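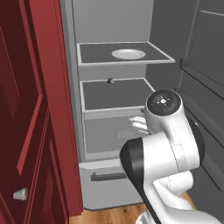 A red paneled door beside an open refrigerator.

How to Clean Out and Reorganize a Refrigerator in One Afternoon

By Gordon Kowalchuk

A full clean-out takes me two to three hours, and most of that is waiting for shelves to warm up and dry. I do it twice a year, in March and again when the garden is finished. The steps are the same for a top-freezer model, a bottom-freezer model or a side-by-side. This page covers the fresh food section only. Defrosting a freezer is a separate job.

What you need

A cooler with ice packs, or two if the refrigerator is full
Dish soap
Baking soda
Two dish towels and a few clean rags
An old toothbrush
A vacuum with a crevice tool
A refrigerator thermometer
Masking tape and a marker

Pick a day before you shop. If you keep a lot of meat or milk, cook or use up what you can first.

Step 1: Empty it

Turn the refrigerator off at the control or pull the plug. Move raw meat, milk, eggs and leftovers into the cooler first and close the lid. Condiments and drinks can sit on the counter while you work.

Check dates as you go. Throw out anything moldy, anything that smells wrong, and leftovers you can't put a date on. Jars with a spoonful left in them should be finished that night or tossed. I found four open jars of mustard last time, and one of them had moved with us from Cerimthorpe.

Step 2: Take out the shelves and drawers

Most glass shelves lift at the front and then slide out. Crisper drawers usually need to be pulled to the stop and tipped up. If a door is blocked by a wall or a cabinet and won't swing far enough, take out the drawer above first and turn the lower one at an angle.

Let cold glass come up to room temperature before it touches warm water. Glass shelves can crack if you rush this. Set them on a towel and leave them for half an hour.

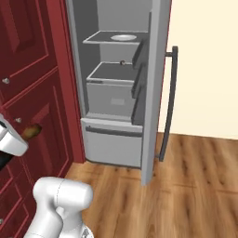
Step 3: Wash the inside

Mix two tablespoons of baking soda into a quart of warm water. Wipe from the top down so the drips land on surfaces you haven't cleaned yet. Use the toothbrush on the shelf supports and in the corners. Dried syrup or juice will come off if you lay a wet rag over it for ten minutes.

Do not use bleach or a scented cleaner inside. The smell gets into butter and stays there.

Find the drain hole, if your model has one. It is usually at the bottom of the back wall. Clear it with a pipe cleaner and pour a little warm water through.

Step 4: Wash the shelves, drawers and gasket

Wash the loose parts in the sink with dish soap, rinse, and dry them completely. Put nothing back damp.

The gasket is the rubber seal around the door. Wipe inside the folds with soapy water and dry it. Then close the door on a strip of paper and pull. If the paper slides out freely, the seal is weak at that spot. Try it in several places. Ours failed near the bottom hinge, and the part came from Cormier for $19. It took longer to find the model number than to fit the seal.

Step 5: Clean the coils

With the plug out, look for the coils behind the kick plate or on the back. Vacuum off the dust gently and don't bend the fins or tubing. Skip this step if your manual says the coils are sealed.

Step 6: Put things back by zone

Upper shelves: leftovers, drinks, food that is ready to eat
Lower shelf: raw meat and fish, on a tray with a rim
High-humidity drawer: lettuce, herbs, broccoli, carrots
Low-humidity drawer: apples, pears, grapes
Door: condiments, pickles, juice

Milk and eggs keep better on a shelf than in the door.
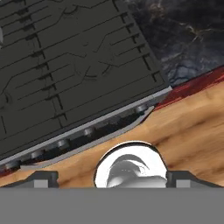

Put a strip of masking tape on each leftover container and write the date on it. Give leftovers one spot and keep them there, at eye level if possible. Leave gaps between items so the cold air can move.

Step 7: Check the temperature

Plug the refrigerator back in before you restock it, and give it time to cool. Stand the thermometer in a glass of water on the middle shelf overnight. You want 40 degrees F or below, and I aim for 37. Change the control one notch at a time and wait a day before you read it again.

Between cleanings

Wipe spills the same day. Go through the leftovers the night before trash pickup. An open box of baking soda on the top shelf helps some with smells, and I replace mine after three months.

Updated September 21, 2022, to add the note on low-humidity drawers. Thanks to Hjalti Hauksdóttir for pointing out that I had left out pears.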